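Waste sorting at home

Waste sorting is the habit of keeping different kinds of rubbish apart so each can be dealt with in its own way. I've been at it for years and I still get yoghurt lids wrong, so take this entry as a friendly one!

The basic idea is old. Rag-and-bone men were picking through household cast-offs long before anyone gave us a collection calendar (mine lives on the fridge, and runs out every December). What changed is that the sorting moved indoors, to our own kitchens.

Most homes I know split things into paper, glass, food scraps and everything else. My neighbour Sotiris Zacharopoulos has 4 tubs under his sink and swears by them, though I'd trip over the lot. 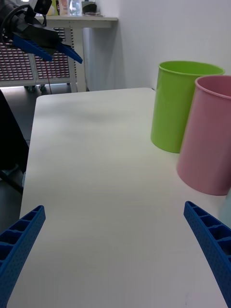

Plastic bins on a white table, one of them lime green.

Colours are where it gets messy. Green can mean glass in one town and garden cuttings in the next, and when I moved to Zavala I had to learn the whole thing again – I put peelings in with the bottles for a month.

Size matters less than you'd think. A small tub that gets emptied often smells far better than a big one that doesn't, especially with food scraps in it. I line mine with newspaper, and rinse it at the weekend if I remember.

See also: Composting; Bottle deposits; Rag-and-bone man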